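Govberg Doll Clothes Patterns: README

Sewing and knitting patterns for 18-inch soft-bodied dolls and for the slimmer 14-inch kind. Everything is kept as plain text files with matching PDF sheets, so the patterns can be printed at home or copied into whatever program you use.

What's in the folders

The patterns folder has one subfolder per garment. Each holds the instructions, the pattern sheet and a list of materials. The fit folder has the body measurements the patterns were drafted from: neck, chest, waist, hip, arm length, and crotch depth for pants. The notes folder is a mix of fabric tests, closure tests and things that didn't work.

Version 2 has 68 patterns. Most are everyday clothes: skirts, T-shirts, pajamas, a raincoat, a few aprons. The Arnberg coat is the hardest of them and should not be your first project.

Printing

Print at 100 percent with page scaling turned off. Each sheet has a test square in the lower left corner. If your square measures small, check the printer settings before cutting anything. The sheets fit both Letter and A4. 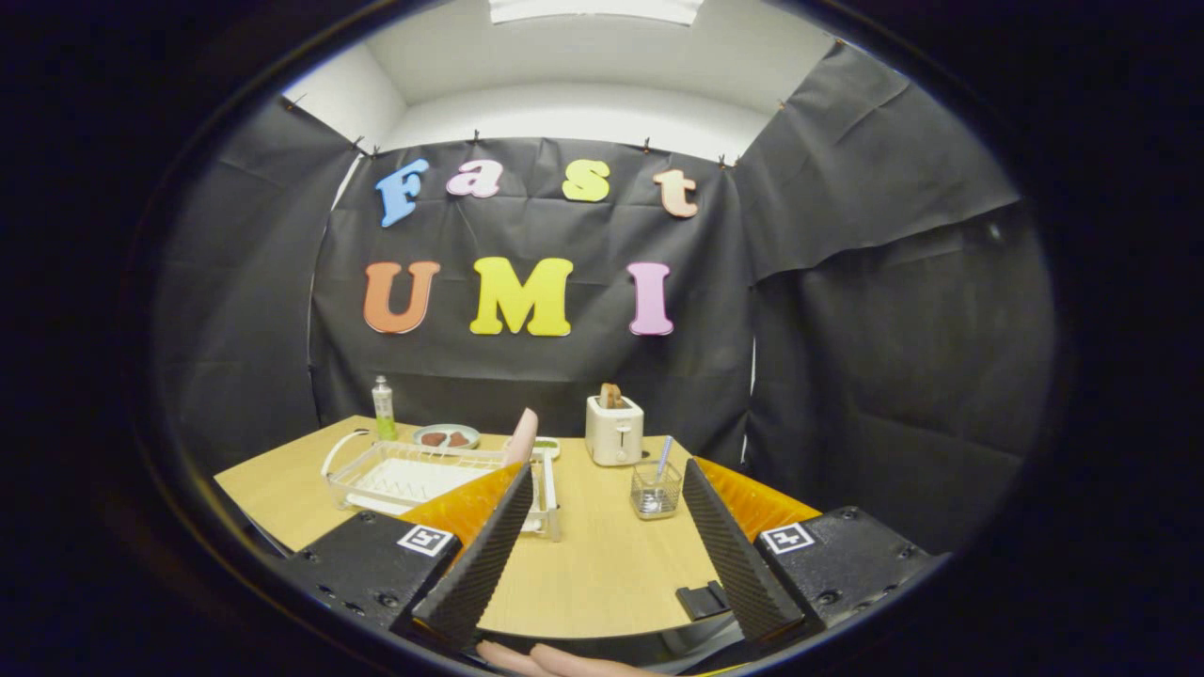
Foam letters on the black backdrop, wooden tabletop in front.

Sizing

Dolls with cloth upper arms need more room in the sleeve than dolls with vinyl arms to the shoulder. The sleeve pieces are marked C for cloth and V for vinyl. Bodices are the same for both. Stuffing settles over the years, so measure an older doll at the waist before you cut a fitted skirt.

Seam allowances are 1/4 inch and included in the pieces. The Schnyder cardigan is knitted flat in two pieces and has no allowance marked.

Known problems

The collar on the Tolteck jacket is slightly long on the left side in the Letter sheet. Use the A4 sheet for that piece until it's fixed.

The sandal pattern has no 14-inch version.

Snap placement on the pajama top is given in the text but missing from the drawing.

Changes in version 2

Redrew the pants with a deeper back rise. Added the raincoat and hat. Removed the ruffled nightgown, which needs a new neckline. Renamed the sleeve files so C and V sort together.

Use

You may sew and sell finished clothes made from these patterns. Please don't sell the pattern files or post the sheets elsewhere. Corrections are welcome; include the pattern name, the sheet size and the doll you were fitting.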